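3.2 Wage structure and squad size

The second part of the analysis looks at how clubs in the lower two professional divisions changed their playing budgets after the broadcast contract was shortened. Contract records were coded by hand from club filings and from the player register kept by Janda, the agency that handled most of the transfers in the sample. After duplicates were removed, 163 player contracts remained. A contract was counted once even if it was amended during the season, and the amended wage was used only when it was in force for more than 90 days.

Clubs were placed in one of two groups, depending on whether gate receipts or broadcast income made up the larger share of revenue in the year before the change. Staniforth and Isura fell in the first group. Flallik moved between groups during the study period and was kept in the second, following the rule set by Lunde and Arboleda in their earlier work on part-time squads.

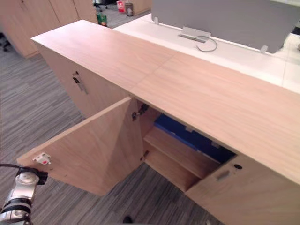 3.3 Interviews with club staff

Interviews were held in February with people who had direct responsibility for player contracts. Each interview followed the same schedule and covered squad size, length of contract, injury cover and match bonuses. Maricica Dobre and Piret Venckus carried out the interviews and coded the transcripts separately. Differences were settled by discussion, and where no agreement was reached the passage was left out of the analysis.

Most respondents described the same order of cuts. Bonuses went first, followed by travel and overnight stays, then the reserve squad. Basic wages for first-team players were the last item to be touched. One finance manager said that cutting the reserve side "looked cheap on paper" but left the club short of cover by midseason, when loan fees took back much of what had been saved. 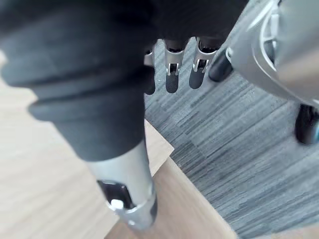 Figure 2. Robot hand with dark fabric covering, above gray carpet.

Clubs that relied on gate receipts acted later than the others. Several respondents in this group said they had waited for season ticket sales to close before making any decision. At grounds with an average attendance below 3000, staff reported that a single postponed home match could delay the payment of bonuses by a full month. Clubs in the broadcast group had earlier notice of the shortfall and made their cuts before the registration deadline, so their squads were smaller from the first round of matches onward.

Contract length moved in the same direction in both groups. Two-year deals were replaced by one-year deals with an option held by the club. Players over thirty were more likely to be offered the shorter term, and in the gate group several were offered match fees only. Rodica Mihăilă has described a similar pattern in women's handball, where the option clause was seldom used and most players simply left at the end of the year. 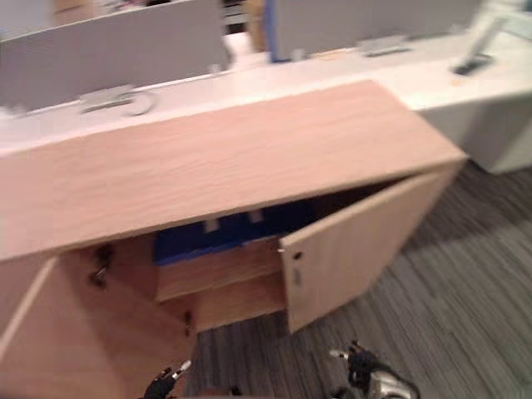

3.4 Limits of the data

The contract records do not include image rights or payments made by sponsors directly to players. These are small at most clubs in the sample but may matter for the best-paid players in the broadcast group.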